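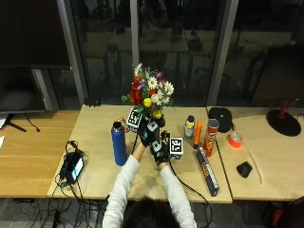 "My hands are now the teacher"

Interview, 10/07/2024

Before she worked with gloves full of sensors, she worked with wet gloves, the yellow rubber kind. She stood in the packing hall of Pondmont in Brolness, at the end of a belt, and she put flowers together. First the greens, then the big heads, then the small filling flowers, then a turn of the wrist and the whole thing into paper. She asked me not to print her name. "In Brolness everybody will know anyway," she says, "but I don't want it to be the first thing that comes up when my children search for me."

We meet in the canteen, which is quiet between the shifts. She brings her own tea in a flask and puts a biscuit on the lid for me.

I ask how she came from the belt to the recording room. She says it started with a paper on the notice board. Pondmont was looking for people from the hall who wanted to work for five months with Firberg, the company which is building the new bouquet line. The paper did not say very much. It said "demonstration of manual tasks". Some of her colleagues believed it was a job in the shop.

"I signed because of my back," she says. "In the recording room you sit. That was my whole reason. Later I understood what I had signed for, and then I had to think about it again."

What she had signed for is this. She puts on a pair of black gloves with little square markers on them, with a cable at each hand, and she does the things which she did in the hall, but slowly and many times. A computer follows where the fingers go. The bouquets are artificial. Real ones would be finished after a morning of being taken apart and put together again, and the people from Firberg want that the same flower is there tomorrow as well.

"The first day I did not like the artificial ones. A real stem tells you something. It is a bit cold, it bends, and if it is old you feel it before you see it. With the plastic ones you feel nothing of this. I told them. I said, you are teaching your machine with flowers that don't break, and then it will break mine."

And what did they answer?

"They wrote it down. They write everything down! But after two weeks they came to the hall and stood with us at the belt for a full shift, and at the end one of them had very red hands and said, yes, now I understand what you mean with the stems. So there will be a second part of the recordings, with real flowers, I think in December. I hope that I am still there then."

It is not only bouquets. Pondmont also packs mixed parcels for Bashir, a mail order shop which sends flowers together with small things for the house, and for this reason there are also cans and boxes to be lifted and set down. She finds this part dull. A can is a can, she says. You close your hand, you open your hand. With the flowers she has to hold everything at the end of the stems with both hands, and the hands do different work. One holds and the other one arranges, and then they change without her deciding it.

"They asked me when I change hands. I could not answer. I did it for them perhaps twenty times and every time I looked at my own hands like they belong to another woman. If you look, you do it wrong. It is the same as with stairs, when you think about your feet."

I want to know if the gloves are uncomfortable. She moves her fingers in the air before she answers. They are warm, she says, and the cables pull a little when she reaches far. In the beginning she lifted the cable away with her elbow, and this movement was then in the recordings, and somebody had to tell her that the robot does not need to learn to lift away a cable. She laughs about this for quite a long time. Between the recordings she is allowed to take the gloves off, but she often leaves them on, because putting them on again means that everything must be calibrated from new: hand flat, fist, thumb to every finger, and so on.

"It's a bit like a dance for children. I know it in my sleep."

What has changed in the hall

The new line is not yet running. A part of it already stands behind a fence at the far end of the packing hall, and the workers walk past it on the way to the lockers. It has two arms and a belt of its own. On some days it is switched on and people from Firberg stand around it, and on other days it is covered.

I ask how her colleagues talk about it.

"In the first weeks, they talked to me less," she says. "It wasn't angry. It was more that the table became quiet when I came with my tray. One colleague said it openly, she said, you sit there in the warm and sell them our hands. I was hurt, but I thought about it at night and I must say I could not find the sentence that would prove her wrong."

They are speaking again now, she and this colleague. What helped was a meeting in spring, when the management put the plan for the line on a wall where everyone could read it. It says that the line will take over the two standard bouquets, the ones that go to supermarkets and petrol stations, and that the seasonal and the wedding work stays with people. It also says that no one from the permanent staff has to go in the first year. About the seasonal workers, who come before the big flower holidays, it says nothing.

"This is where it is missing something," she says. "I came as a seasonal worker also. I came for Valentine's Day and stayed because one woman went on maternity leave. If the line had been there in that year, I would not be sitting here with you. I said this in the meeting. There was no answer but it is in the minutes, I checked."

Pondmont did answer my question about it, in a short e-mail. The company writes that it has had trouble filling the seasonal places for a long time and that it will decide on the numbers "when the line has shown what it can do". More it did not want to say at this moment.

Who is paid for knowing it

For the months in the recording room she gets her normal wage and a supplement. She does not want to say how high the supplement is. She calls it "fair for an hour of work and not fair for what it is". I ask her to explain this, and she takes a while.

"When I work an hour at the belt, the hour is over and the flowers are gone. Tomorrow they need me again. When I work an hour with the gloves, they keep it. They can play it again next year. I don't know how you put a price on that, I really don't know. I am not saying they cheat me. I read the contract with my daughter, everything is written there, that the recordings belong to them, that my face is not used. It is all in order. Only I think the contract is made for an hour of the first kind."

She asked whether those who recorded could get something later, if the line is sold to other packing halls. Firberg told her politely that it is not how they work. She says she was not surprised, and that she is still glad she asked.

There are things she enjoys, and she insists that I write these down too. She has a chair. She drinks when she is thirsty - in the hall you wait for the break. She sees daylight. And she has learned the names for what she does. For years she made the bouquet in a spiral, each stem laid at a slant over the last one, because the woman beside her did it so. In the recording room she had to explain it, in a foreign language, to people who had studied for many years and could not do it.

"One of the engineers tried, and it fell apart in his hand, all on the table. He tried again and it fell apart again. I was patient! I told him, softer, you are choking it. And I thought, look at this, I am a specialist. In the hall the work is called unskilled. It stands like that on my payslip, the category. I asked them if they can change that word, now that they need a machine with so many computers for it. They are looking into it."

On my way out she walks with me through the hall, and we stop for a moment at the fence. The line is switched on. One of the arms picks up a stem, holds it, and puts it down a little to the left. Then it picks it up again. She watches with her head on one side.

"Too much at the top," she says. "It holds it too high. You must hold it low, where you will cut anyway, so it doesn't matter if you hurt it."

I ask if she has told them so.

"On Monday I told them. They said it is the old data." She shows me on her own fingers how it should be done, with no flower between them, and then the bell goes for the late shift and she has to step aside to let the others pass. Some of them say hello to her. She goes back to the recording room for the rest of the afternoon, where she has one more bouquet to do, the same as this morning, but from the other side of the table.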